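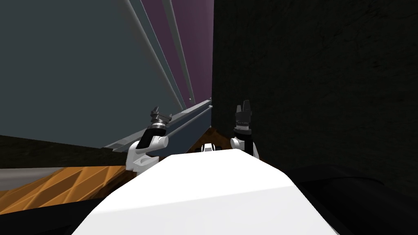 Ninton opens its repair library to the whole of Otonmont

FOR IMMEDIATE RELEASE – 2024-03-16

Hi, I'm Stela Anghel, and I run the Ninton repair library. I was told a press release should be written in the third person and sound like it came from a large building with a lobby. I tried that twice and it came out stiff, so you're getting me instead.

The news first. Starting this spring, anybody who lives or works in Otonmont can join Ninton and borrow from our shelves. Until now we've only been open to people on the four streets around the old Ciobanu bakery, which is where we keep everything. That rule made sense when we had one drill and a shoebox of sewing machine needles. It doesn't make sense now, and I've had enough of turning away people who walked up the hill with a broken lamp under one arm.

If you've never heard of us, a repair library lends you the tools to fix a thing, and if you like, someone to stand next to you while you do it. You bring the toaster. We have the screwdriver with the odd tip, the multimeter, the clamps, the glue that's right for that kind of plastic and a long table with good light over it. You can take tools home for up to two weeks or use them on the spot. Membership costs 34 dollars a year per household. If that's too much at the moment, tell whoever's at the desk and we'll sort it out quietly. You won't be asked for paperwork.

We currently have 372 tools and kits to lend. The big draw is still the sewing corner (two sturdy mechanical machines, a serger, and more bobbins than any human being could want), followed by the bike stand, followed by the carpet cleaner, which I argued against buying. I was wrong about the carpet cleaner! It's out nearly every week and has its own waiting list, and Paula brings it up whenever we disagree about anything.

Paula Ilie is our lead fixer, and she's the other half of this announcement. She spent most of her working life repairing radios and small appliances, first for other people and then in her own shop, and she's putting together a set of evening classes that will open along with the wider membership. Here is what she wrote when I asked her for a quote:

"Most of what comes in has one small thing wrong with it. A switch, a fuse, a cord that got bent in the same place for ten years. People think they need to understand the entire machine before they're allowed to open it up. They need to unplug it, take a picture before removing anything, and keep the screws in a cup. I can teach the rest in an evening."

The first classes on the list are these:

Lamps and cords. Rewiring a table lamp, replacing a plug, working out whether a cord is safe to keep. Everyone goes home with a working lamp, either their own or one from our donation shelf.

Mending by hand. Darning, patching, sewing on a button so it stays on. I teach this one. Bring socks, clean ones please.

Zippers. It has its own evening because it used to eat the whole mending class.

Bike basics. Flats, brake pads, and that clicking noise.

Small kitchen appliances. Paula's favorite. We look at kettles, toasters, hand mixers and coffee grinders. No microwaves, ever, at any class or any table. They can hold a dangerous charge after you unplug them and we don't open them.

Wooden chairs. Loose rungs, wobbly legs, glue and clamps. It's spread over two evenings so the glue can cure in between.

Classes are included with membership. Some have a small materials charge, which will be printed next to the class on the sign-up sheet. Kids are welcome with a grown-up, except at lamps and cords and at kitchen appliances, where we ask that everyone be at least sixteen.

The wider opening has been made possible by Plostar, the hardware store at the bottom of Mill Street. They've given us shelving, a proper tool cabinet that locks, and a standing discount on the parts we go through fastest – fuses, plugs, hose washers, wood glue. They didn't ask for their name over the door, though I did offer. If you borrow one of our tile cutters and find you need grout, you know where I'd send you.

A little about how we got here, for anyone who wants it for an article. Ninton began one November in my kitchen, when three neighbors and I worked out that we owned four hedge trimmers between us and not a single decent ladder. We made a list on the back of a calendar. For a while the list was the library. You'd call me, I'd look at the calendar page and tell you whose garage to knock on. Then the Ciobanu family closed the bakery side of their building and let us have the front room for the cost of heat and light. It still smells faintly of caraway in there when the weather is damp. We kept the bread racks and they turn out to be perfect for toolboxes, a bit too deep for paint.

Last year our members checked out tools 365 times. I know that's an average of one a day and I promise I didn't fudge it to get there. We also had 116 items come across the repair table, and the ones that got fixed ranged from a music box to a very heavy floor polisher. Plenty didn't get fixed. Some things are glued shut at the factory, some parts aren't made anymore, and sometimes we simply couldn't find the problem. When that happens we write it on a card with the make and the symptoms and file it, so the next person with the same blender has a head start. The card file is open to everyone, members or not. Come in and leaf through it.

What we need now. More members means more wear on everything, so we're looking for a few particular donations. We would love a second carpet cleaner (fine, Paula), a pressure canner with a good gasket, a tall stepladder, metric sockets, and any sewing machine manuals from before they were all put online. We can't take gas-powered tools, anything with a cracked case, or paint. Please don't leave boxes on the step. If it rains, we end up with a box of rust, and we've had enough of those. Drop-offs go to the desk during open hours.

We could use people too. You don't have to be handy. Paula needs somebody who can write down what she says while her hands are busy, and I need somebody who likes putting things back in alphabetical order. Shifts are two hours and there's coffee, plus whatever anyone has baked.

Joining takes about five minutes. Bring something with your Otonmont home or work address on it, pick up a borrower's card, and sign the sheet that says you'll return things clean. Late tools cost a dollar a day, up to the price of replacing them. If you break something through ordinary use, tell us and we'll try to fix it – it would be pretty embarrassing if we couldn't.

One practical note on parking, as I know I'll be asked. There are a handful of spaces behind the bakery and they fill up fast. The alley is for loading only. If you're picking up something heavy, stop in the alley, ring the bell by the green door and we'll carry it out with you.

Reporters and photographers are welcome at any open session. It's kind to let us know first so I can ask members whether they mind being in a picture. Paula will talk for as long as you let her about soldering and for no time at all about herself. If you've got a broken thing at home, bring it along and we'll put it on the table with the others.

About Ninton

Ninton is a member-run repair and tool library in Otonmont, based in the front room of the Ciobanu building. It lends hand tools, power tools, sewing equipment and household kit, and holds regular repair sessions and classes. Membership is open to anyone who lives or works in Otonmont.

Press contact

Stela Anghel, Ninton repair library. Ask for me at the desk, or leave a note with your number in the mail slot and I'll call you back.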